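Home Stories Trades Events Back Issues Contact

Tuning the pianos between Purnlow and Skamum

The piano tuner for the Purnlow district asked that we leave names out of this. "Everyone who needs my number has it," she said. We talked at her kitchen table on a Friday, before she left for a church hall in Hamora.

She has 200 pianos on her list. Most are uprights in private houses. The rest are in schools, halls, two hotels and the Boychuk Hotel's old dining room, which has a grand with a cracked lid that gets played every weekend. Last November she drove 2,255 kilometres for work, her highest month so far.

She started at 26 after a few years in an office. The tuner before her was giving up the long drives and let her come along. "I carried the bag for one winter. Then he handed me the lever and told me to do the bottom octave, where I couldn't hurt anything. I broke a string the first day."

An ordinary tuning takes her under two hours. She sets the middle of the piano first, with a strip of felt between the strings to keep the outer ones quiet, then works outward in octaves. She tunes by ear and checks a few notes at the end with an app on her phone.

"I was against the app for years. Now I like it for the top end, when I'm tired and my ears start telling me everything is flat."

Most of the trouble she sees comes from dry air. When the furnaces go on in the fall the soundboards shrink and the pitch drops, and in the spring it climbs back up. She tells people to keep the piano off an outside wall and away from the heat register, and to put a cheap humidity gauge on top of it. About half of them do it, she thinks. She has also found mouse nests, pencils, a set of keys and a birthday cheque that had never been cashed.

I asked about free pianos, the ones offered online to anyone with a truck. She sighed. "Call me before you move it. I can look at the tuning pins in ten minutes. If the pins are loose in the block, you're going to spend more than you'd pay for a decent used one, and you've still got the old one in your living room."

She charges the same for a house in Purnlow as for one in Skamum, at the far end of her route, as long as there are at least three pianos to do on the same trip. The school out there usually makes up the numbers. It has 7 pianos and she likes 6 of them. The other has been in a portable classroom since before she took over, and she says it goes out of tune while she's packing up.

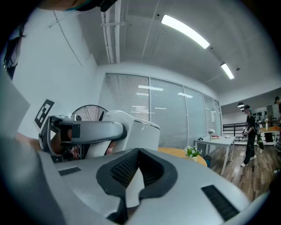

A reader in Skamum wrote in to say that the portable piano deserves more credit, that three of her children learned on it, and that it only needs its sticking keys looked after. She added that a tuning twice a year is plenty for a family instrument, and that once a year did hers no harm.

The tuner didn't argue much when I passed this on. "Once a year is fine if the house is steady. If you've got a wood stove, it isn't." She said she would take another look at the keys on her next trip.

She isn't planning to add to the list. There is a waiting list for Hamora, and she would like somebody younger to take the western half – there has been one phone call so far. What she'd want in a trainee is patience and a vehicle that starts in January. Reading music would be handy, though she doesn't play much herself. "A couple of hymns and the start of a waltz. That's what I use to test them. People think I'm going to keep going, and then I close the lid."

Recent stories
The last hand-painted signs in Purnlow
What the Hamora bakery does with day-old bread
Skamum rink gets new boards
Sharpening skates at the kitchen table
Boychuk Hotel dining room, then and now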